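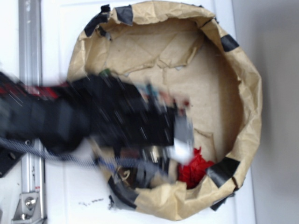

Start with the counter. Not the chairs, not the lights, the counter. Everybody in the room will have done a cafe and everybody will have left the counter till the equipment list came in. Say hi, say who I am, Tondidden, small studio, mostly food and drink, then straight in. Color first as it's the easy way in: brown kraft paper with black tape over the folded rim, keep it up while I talk. Two materials, matte black on tan, both get wrinkly and both still look fine. That is the whole Horolwood palette more or less. Brown that's allowed to crease, black that's allowed to lift a bit at the edges. Client wanted marble. Talk about the marble.

Notes for Aug 27, 2026, the afternoon slot. Clicker is in my coat. Water!! Last time I forgot water.

The marble conversation

Client had a folder. Every picture in the folder was a white marble counter with a brass rail and a single croissant on a stand. Ask the room who has had the folder. (Pause, they'll laugh, don't talk over it.)

Asked her what goes across the counter in a normal morning. Her list: trays, wet jugs, card reader, bags, elbows, a toddler. Toddler got set down next to the register the day I visited, mother looking for her wallet, totally ordinary.

Marble takes a stain from lemon juice and never gives it back. She does a lemon bun. So that was kind of that, but it took three meetings. Don't be rude about the client, she might see the recording. She's lovely. She was right about the stools and I was wrong, get to that later.

What we drew instead: long oak top, oiled, blackened steel edge on the customer side where the elbows go. Steel edge can be taken off in lengths and re-blackened. Oak gets rings. Rings are okay. I'd rather have a counter that looks used by the second month than one they're scared of.

Slow down here, I always rush the steel edge and it's the bit people write down.

The room

Rastville, old hardware store, corner site, 1,098 square feet including the toilet and the awful corridor. Awning faces west so afternoon sun comes right in under it and hits the pastry case. Chocolate goes gray. Nobody had noticed as the hardware store didn't sell chocolate.

Plan slide. Point at: door, column, second column, back door. Columns are cast iron, can't move, painted about a hundred times. We stripped one and left one. People ask why. Ran out of money, then liked it.

Door was in the middle of the long side. Meaning you come in and you're standing in the middle of the room with no idea where to go. Do the thing with my feet. Moved it to the corner. That was the single most expensive line on the whole job and I'd do it again tomorow. Landlord took ages to sign. Skip landlord story unless we're running early.

Line vs. seats

Two crowds. One wants a coffee and out. The other wants the window table and a laptop till lunch. If they cross, everyone's grumpy.

Most cafes put the pick-up end of the counter by the door, sounds logical. Then the people waiting for drinks are standing in the way of people coming in. Seen it in every town. We flipped it: order near the door, pick up deep in the room, and leave along the window wall. A loop. Costs you a few steps. Makes the room feel busy in a good way as people are moving through it and not clumped.

But the loop needs width and width eats seats. Owner's number was 40 seats. We got there by cheating with a bench. A bench doesn't have a seat count till somebody sits on it. Fire people did not find this funny, check the wording before I say it out loud.

Bench detail: back is tilted only a little. Too much tilt and nobody can eat soup. Tested with soup. Tested with actual soup in the workshop, Eckhard Brandes built the mockup from scaffold boards and we sat on it in our coats. He kept shaving the seat down till his feet were flat. Everyone's feet are different so then we argued about whose feet.

Stools (here's where I was wrong)

I drew stools at the window. Backless, steel, very thin, gorgeous in the drawing. Owner said no one over fifty will sit there. I said it's a window, people perch. She bought one stool with her own money and put it in her kitchen for a week and then made me sit on it through an entire breakfast.

Okay. So they have backs now. Low curved back, same steel, and a foot rail. They don't look as good empty. They look much better with someone on them. Say that sentence and then stop for a sec.

Show invoice? No. Just say the foot rail was 517 dollars and it's the best money in the building. People stay for a second cup when their feet have somewhere to be.

Sound

Do NOT skip, everybody skips sound. Hardware store had a tin ceiling. Tin ceiling plus grinder plus tile floor = you shout your order. On opening week at Nisbet (earlier job, wine bar, same studio, my fault) we had reviews that said lovely place, can't hear my wife.

At Nisbet we'd glued felt under the tables afterward. Helps a bit. Not a lot. Gum gets into it, disgusting.

So at Horolwood we put it in from the start. Perforated board behind the bench back, soft stuff in behind, painted same as the wall. You don't see it. Curtain across the corridor, heavy wool, does two jobs, hides the corridor and eats the grinder. Grinder itself sits on a rubber mat inside a little three-sided cupboard. Barista hated the cupboard for a week. Then asked for a hook on the side of it so I took that as a yes.

Clap test: stand in the middle and clap. If you hear it come back, you have a problem. Clap in this room. If the room is terrible, great, joke writes itself. If it's good, say something nice to the organizers.

Light

Quick. Warm over the tables, slightly cooler over the counter so the food reads right. Not blue!! Blue makes bread look like a fossil. Everything on dimmers, labeled with words, MORNING / DULL / EVENING, so nobody on shift has to guess. Before the labels they had it on full all day in November, felt like a dentist.

West window: blind, linen, on the inside, drops only halfway. Saves the chocolate. Pastry case got turned ninety degrees as well, which nobody wanted to pay for and then everybody did.

One bright color

Room is brown, black, off-white, one stripped column. Needs something. Owner's daughter said pink. I said not pink. Compromise was pink only where it can be changed in an afternoon: inside of the menu boards, the toilet door, the tissue in the cake boxes. Raspberry sort of pink, deepens in the creases, and it works precisely against the tan. Somebody always asks for the paint code. It was mixed by eye, there isn't one, sorry.

Rule I'd give people, if they want a rule: put the loud color on the cheap things. Paper, doors, a tray. Not on the upholstery. Upholstery is forever, or till the lease is up.

And yellow is allowed if it's tiny. A tiny thing in yellow does more than a yellow wall.

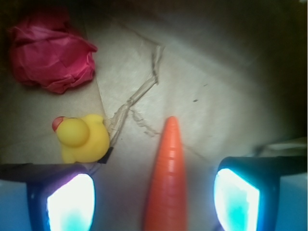 Storage, the boring bit

Where do the boxes go. Where do the cups go. Where does the stroller go. Where does the mop go. Read these out fast, like a list poem.

Plans always show a cafe with no cups in it. A week of cups is a big pile. We asked for one week's delivery to be put on the floor, taped around it, and drew the cupboard to the tape. It was twice what I'd drawn. Lost a table for it. Owner winced. But now there are no sleeves of lids stacked on top of the fridge and I really think people feel that, even if they couldnt tell you.

Bags under the counter at the register end, standing open, at hip height. Person on the register shouldn't bend down for a bag, they do it all day long. Took a shelf out to get the height. Cake boxes flat, slot next to it. Tissue in a drawer that kept jamming, we swapped it for a plain open tray.

Stroller spot: dead corner behind the door. Just don't put a plant there. Someone will put a plant there.

Signs

Fewer. Horolwood had eleven little handwritten signs taped up in the first month. Go through the favorites: please order here, please don't order here, toilet is behind curtain, not that curtain. Each one is a drawing mistake that somebody on staff had to fix with a pen. So go back after a month and read the signs. Then fix the room and take them down.

We fixed most of them. Toilet one is still there. It's a heavy curtain, folks don't believe there's anything behind it. Might cut a round hole in it, might not, still arguing.

Name over the door: painted straight on the old board, no lightbox. Sign painter did it in a day and spaced the two O's at the start a bit wide. We left it. You only see it once you've been told and now I've told you.

Money slide

Don't give the total. Owner asked me not to. Proportions only: door and frontage biggest chunk, then kitchen and extraction, then counter, then all the rest of it fighting over what's left. Chairs are secondhand, from a school clearance, mended and waxed. Lamps over the bench also secondhand, rewired properly, say PROPERLY, someone from the trade will be in the room.

What I'd cut if I did it again: the fancy tap. It drips. What I'd add: a second bin.

Questions they'll ask

Does the loop work when it's dead quiet? Not great, a person alone walks all the way round looking a bit lost. Staff just hand it over wherever.

Would it work in a chain? Parts of it. Bench yes, counter yes. Door depends who owns the wall.

How does the oak look now? Rings everywhere. Re-oiled once. Have a photo on my phone if they want to see after, not on the laptop.

Did the wine bar ever get fixed? Partly. Wool curtains went in. You can hear your wife now at the tables along the back.

If there's time, landlord story. If not, thank the hosts, thank Eckhard for the soup, say the studio email slowly and spell Tondidden, two d's in the middle. Then get off, next speaker needs the cable.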